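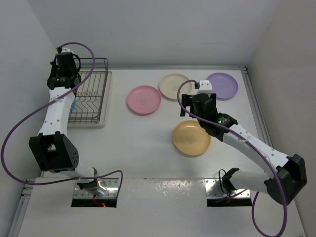
My wife has decided we are people who have others over for dinner. I found out on Saturday, at the hardware shop, when she put 25 metres of festoon lights in the trolley and said they were for "when the Ghanems come".

Fadi Ghanem and I have been promising each other dinner since we both lived in Lenton. It's a perfectly good arrangement. We run into each other at the servo, one of us says "we really must", the other says "name a date", and we both drive off feeling sociable. Now there's a date. It's in September and it's on the fridge.

The trouble with having people over is that you start seeing your house the way they will. The bathroom door hasn't latched properly in 2 winters. We own one decent serving spoon. None of our plates match, and I'd always thought of that as relaxed, but by Sunday arvo I was reading reviews of dinner sets.

Then there's the menu. I suggested a barbecue. I was told it would be a slow-cooked lamb thing from a recipe with 26 ingredients, one of them a vinegar that our supermarket has never heard of. I rang Fadi to ask if the kids eat lamb. He said the kids eat plain pasta, and could they bring the dog?

I like the Ghanems, for the record. I'd just got used to liking them beside a petrol pump.

The lights are up, anyway. Half of them work - the half over the bins.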